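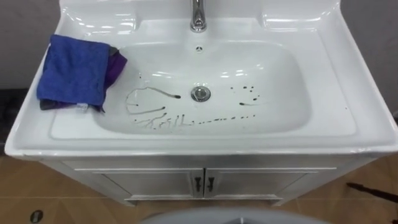 I've got sink news this month, folks! The Brurnholm shared house is running its January bathroom cleanup, and I went over to see how the whole thing works (and, fine, to pick up a few tips for my own place, which needs them).

The idea came from Neema Were, who moved in last fall and got tired of everybody cleaning the kitchen and skipping the bathrooms. There are 8 washbasins in the building, spread over three floors, and each one gets a proper going-over before the end of the month. Dark drips and squiggles in the bowl, specks along the front, water marks, all of it goes on the list.

I spent most of my morning on the second floor, where the sink is one of those big white vanity ones with the little molded hollows on either side of the faucet. I love those for soap, but boy, do they collect gunk at home! Kayode Okonkwo is in charge of that floor and he's pretty strict about the order. Deck first, then the hollows, then the walls of the bowl, and the drain at the very end. He likes a soft cloth and plain dish soap, and he won't let anyone near a glossy basin with a scouring pad. I asked about the powder cleaner I grew up with and got a look.

The cloths come from Jibrin, the secondhand shop down the street, which gave the house a big bag of them in all sorts of colors. They go in the wash after every sink, so the machine in the basement has been running pretty much nonstop.

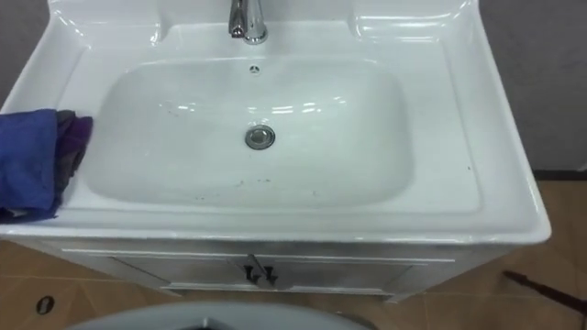 What's the best way to get small dark specks off the bottom of a white sink?

Rinse the bowl with warm water first so any loose grit goes down the drain, then wipe with a soft damp cloth and a drop of dish soap. If a few specks hang on, leave a paste of baking soda and water on them for ten minutes, rub gently and rinse again.

Aníbal Betancur has the top floor and told me he'd rather do sinks than mirrors any day (same here!). He's also the one who talked the house into spending a little on new stoppers, because two of the old ones up there wouldn't lift out for cleaning. The new ones are ordered and should be in before February.

Anybody in the house who wants to join in can put their name on the sheet by the stairs. Cleaning starts at 10 in the morning, the soap is already there, and Neema is making soup for lunch. I'm going back for the first floor, and I'm bringing my own gloves this time.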